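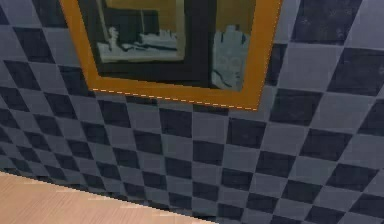 Nest Mathias asked at the last review whether a run stopped early should still count toward the total. It should, and the Brernside rules now say so. A stopped run is logged as a failure, with the time and the name of the person who stopped it.

Progress to September 2, 2025

The Tollencombe simulated rooms have been used for 568 of the 1000 runs agreed in the grant. All were logged under version 2 of the test rules.
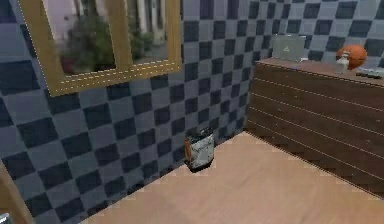 Version 2 also fixes the speed limit for each run before it begins. Operators may lower the limit during a run but may not raise it.

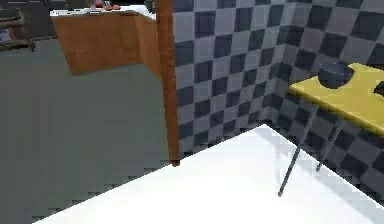 Can a team change its software partway through a set of 100 runs?
Only if it starts the set again from the first run.

Hashmi has finished the draft section on doorways.
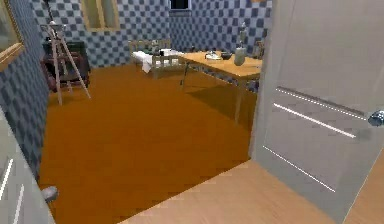 The doorway rule requires a written start position for every run. It must also give the position of each door. A room like the one with the orange floor, where the gray door on the right is swung inward, needs that entered before the robot moves. Jindance will check the draft in November.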